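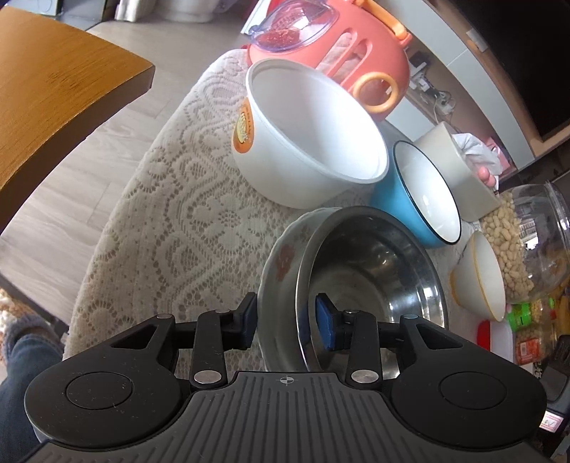

Got a cupboard full of bowls and an hour or two to spare? Come stack them with me!

I'm Yvonne Hollis, and I'm looking for people to join a small study of how we put bowls and tubs away at home. You know how it goes: the steel mixing bowl ends up inside your grandmother's flowered one, the cereal bowls go wherever there's a gap, and the big plastic tub gets kept for years on the off chance. I've been doing this at my own table for months and I'd love to see how other people go about it.

You'd come to our place in Onley, sit or stand at a table (ours has a tablecloth on it, so expect a bit of sliding), and sort a mixed bunch of bowls and containers into stacks. Steel, plastic, painted, plain, deep, shallow. A kid's toy may turn up in the middle of it all, as it would in your own kitchen, and what you do with it is up to you. Then we do it over with a smaller shelf to fill, and we chat for a while about what you did and why. I make the coffee.

I need 11 more people by 10th May. I'd especially like to hear from you if you:

are 18 or older and cook or wash up at home most days
can lift a full stack of bowls without trouble
share a kitchen with someone who stacks things differently (oh, please bring them too!)

Left-handers very welcome, I only have two so far. You don't need to be tidy. One of my favorite sessions in January was with a man who never nested a single bowl and had perfectly good reasons for it.

A session takes roughly 100 minutes, with a break. You get $165, paid the same day, plus your bus fare if you're coming in from Brellau or Seltach. We do have parking but it's tight, so tell me if you plan to drive.

To sign up, send me a note through the contact form with the heading "Bowls 1392" and tell me which mornings or afternoons suit you, plus one line about the bowl in your kitchen that never fits anywhere. I read them all myself and I'll write back within a few days.

Yvonne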